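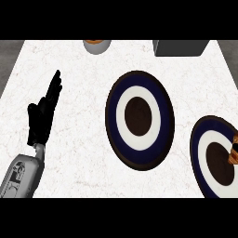

Simulator view: hand to the left of the center plate, food on the plate at lower right.

Remote control demos: fingers stay pressed together on the approach, and the policy copies it

Posted in Teaching by Demonstration
Tags: simulation, remote control, hands, recording

plate_mover
I'm recording demonstrations in the Codwood simulator for a simple table task. The robot has to pick up the food from one plate and put it on the other plate, then move the hand clear. I drive the arm and hand with a Mernano glove. The wrist follows my wrist and the fingers follow my fingers, through the stock mapping.

I have 24 demos so far. I trained on them over a night and the result is poor. The arm goes to more or less the right place, but the hand arrives flat, with the fingers together like a blade, and it pushes the food along the plate instead of closing on it. Sometimes it never opens at all.

When I play my own demos back I can see that I do the same thing. I keep my fingers together while I move over the table, and only spread them at the last moment. It feels natural with the glove on. I get the pick most times because I can correct by eye, but the policy doesn't seem to learn the correction.

Two things I'd like to know. Should I throw these demos out and start again, or add new ones on top? And does it matter that the food is partly outside the view for part of a demo? The picture is from one of mine. The cup and the gray box at the far side are only there as clutter and are not part of the task.

The longest demo is 794 steps, if that helps. Most are much shorter.

tendon_and_spring
I'd start again. Twenty-four is not many, and it will take you less time to redo them than to find out which ones are hurting you.

The trouble with opening at the last moment is that the opening takes up very few steps compared with the travel. Nearly everything the policy sees is a closed hand moving, so that is what it gets good at. Make the opening a separate part of the demo. Move to a point above and to the side of the plate, stop, spread the thumb and fingers to the width you want, and then go down. Don't stop for long, though. If you hold still for a second or two every time, you can end up with a policy that stops there and stays there. I trim my pauses to 6 steps after recording.

Check the glove calibration too. With the Mernano I had to redo it each time I took the glove off, because the thumb came back with a smaller range. I thought I was opening my hand wide and the simulated thumb hardly moved. Put the finger angles on a plot next to the playback and you will see it.

On the view – yes, it matters. If the camera image is the only thing your policy gets, it can't aim at what it can't see. Either turn the camera so both plates are well inside, or add a camera at the wrist. If you change the camera, the old demos are no good to mix in anyway, so that settles your first question.

Last thing, vary where the plates are. If they sit in the same two spots every time, the policy can learn the path and ignore the picture.

zulport_user
Had this with a Zulport hand, the real one. Slow down and it gets better. Also turn off smoothing.

kettle_bench
I don't agree about turning off smoothing. Without it the glove noise goes straight into the recorded actions, and on small items you will see the fingertips shake. Turn it down by all means, and check that it isn't adding a delay between your fingers and the hand. A delay would make you open late.

I would also keep the old demos in a separate folder. They may still be useful for testing a loader or a playback script.

For what it's worth, our group at Kaewkla records in short sets and trains on each set before doing more. After 3 sets we usually know if the operator has a habit like yours. Having a second person drive some of the demos also helps, as long as both of you use the same grasp. If one pinches the food and the other scoops it from the side, you get something in between that does neither.

plate_mover
Thanks. I plotted the thumb and it reaches almost 3/4 of the range it should, so calibration is at least part of it. I'll move the camera first, recalibrate, and record a new set with the opening done before I go down. Smoothing stays on low for now.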